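Kleinteile sortieren: Schubladenmagazine in der Werkstatt Tirlow
Bildergalerie, 6. September 2019
Text: Štefánia Polák

Die Werkstatt in Tirlow hat im Sommer ihr Kleinteilelager neu geordnet. Bis dahin lagen Schrauben, Dübel, Federn und Kabelschuhe in Marmeladengläsern, Zigarrenkisten und einer Menge Blechdosen, von denen die meisten keinen Deckel mehr hatten. Wer eine M4-Mutter suchte, schüttete in der Regel erst einmal eine Dose auf der Werkbank aus. Jetzt stehen Schubladenmagazine bereit, und der Inhalt wird nach und nach umgeräumt.

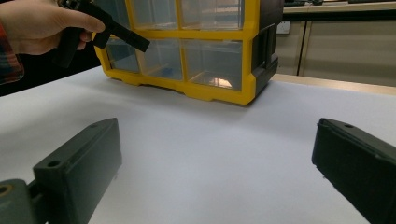 Bestellt haben wir bei Urban, dem Eisenwarenladen am Marktplatz. Der Lieferschein weist 13 Magazine aus, dazu ein Paket mit 200 Klebeetiketten. Die Magazine kommen in Regal B, die großen Kästen für Schlossschrauben und Winkel bleiben unten in Regal A. Die restlichen Gläser haben wir gespült und an die Küche weitergegeben.

Zum Magazin auf dem Bild
Gelber Kunststoffrahmen, durchsichtige Schubladen, an der Seite ein schwarzes Teil mit Rippen. Es steht auf dem weißen Tisch. Die Schubladen sind nicht alle gleich breit: In der unteren Reihe ist die rechte die breiteste. In der mittleren liegt etwas kleines Blaues, in der rechten ein kleines helles Teil, die beiden oberen sind größtenteils leer.

Zur Aufteilung
Breite Schubladen nehmen wir für alles, was sperrig ist oder sich verhakt, also Federn, Splinte und Schlauchschellen. In die schmalen kommen Muttern, Unterlegscheiben und kurze Schrauben. Diese Regel gilt für alle Magazine. Ausnahmen stehen auf dem Zettel an der Innenseite der Schranktür.

Zur Beschriftung
Jede Schublade bekommt ein Etikett mit Bezeichnung und Größe, zum Beispiel »Senkkopf 3 × 16«. Auf das Etikett gehört außerdem die Nummer aus der Bestandsliste. Die Liste umfasst derzeit 363 Positionen und liegt im Ordner neben der Tür. Neue Positionen werden hinten angehängt, die alten Nummern bleiben bestehen. Geschrieben wird mit dem feinen schwarzen Faserschreiber. Kugelschreiber verblasst auf den Etiketten innerhalb weniger Monate, das haben wir bei den alten Dosen gesehen.

Zu den durchsichtigen Schubladen
Ob ein Fach fast leer ist, erkennt man von vorn, ohne es herauszuziehen. Das erleichtert das Nachbestellen. Bei den Blechdosen fiel das immer erst auf, wenn jemand die letzte Schraube brauchte. Ganz so klar wie am Anfang bleiben die Schubladen in einer Metallwerkstatt natürlich nicht. Wir wischen sie mit lauwarmem Wasser und etwas Spülmittel ab. Lösungsmittel bitte nicht verwenden, der Kunststoff wird davon trüb und spröde.

Zum Standort
Die Magazine kommen auf Augenhöhe oder etwas darunter. Höher hat sich nicht bewährt, beim Herausziehen kippt eine volle Schublade schnell nach vorn. Zwischen zwei Magazinen lassen wir einen Fingerbreit Platz, damit man sie zum Putzen einzeln herausheben kann. Schwere Teile liegen in den unteren Reihen. Wer ein Magazin zum Arbeiten mit an den Tisch nimmt, stellt es danach an denselben Platz zurück — die Nummer des Platzes klebt vorn am Regalbrett.

Zu den Einzelstücken
In jeder Werkstatt bleiben Teile übrig, die sich keiner Gruppe zuordnen lassen: einzelne Kappen, Stifte, ein Rändelrad, eine halbe Klemme. Dafür sind fünf Schubladen im letzten Magazin vorgesehen. Sie tragen nur ein Fragezeichen. Im Oktober wird durchgesehen, was sich darin angesammelt hat. Was dann niemand zuordnen kann, geht in den Schrott oder in die Bastelkiste der Schule.

Zu den Holzschrauben
Die Holzschrauben waren der größte Posten und haben allein zwei Nachmittage gekostet. Wir haben erst nach Kopfform getrennt, dann nach Länge, zuletzt nach Durchmesser. Umgekehrt geht es auch, dauert nach unserer Erfahrung aber länger. Verrostete Stücke wurden gleich aussortiert. Messingschrauben haben ein eigenes Magazin bekommen, Schlitz und Kreuzschlitz liegen dort noch gemischt.

Zu den Elektroteilen
Aderendhülsen, Lüsterklemmen und Sicherungen kamen bisher aus einem Koffer der Marke Ridilico, dessen Scharnier gebrochen ist. Die Einsätze daraus passen leider nicht in die neuen Magazine. Der Inhalt ist vorläufig in Tüten verpackt und steht in einer Kiste unter der Werkbank. Feinsicherungen bitte nur in der Originalschachtel einlagern, lose sind die Werte zu schlecht abzulesen.

Stand der Arbeiten
Fertig eingeräumt sind die metrischen Schrauben, die Muttern, die Scheiben und die Holzschrauben. Es fehlen die Dübel, die Elektroteile und die Beschläge. Für die Beschläge überlegen wir noch, ob sich die Magazine überhaupt eignen. Die Scharniere aus dem Altbestand sind zum Teil länger als eine Schublade und müssten schräg hinein. Möglicherweise bleiben sie in den Kästen von Regal A.

Der Verein Grivavum, der die Werkstatt mitbenutzt, hat eine Kopie der Bestandsliste bekommen. Änderungen bitte mit Bleistift in den Ordner eintragen, sie werden am Monatsende in die Datei übernommen. Wer zu Hause noch saubere Schubladenmagazine stehen hat und sie abgeben möchte, kann sie während der Öffnungszeiten vorbeibringen. Einzelne Schubladen ohne Rahmen nehmen wir nicht an.

Weitere Bilder folgen, wenn die Dübel eingeräumt sind.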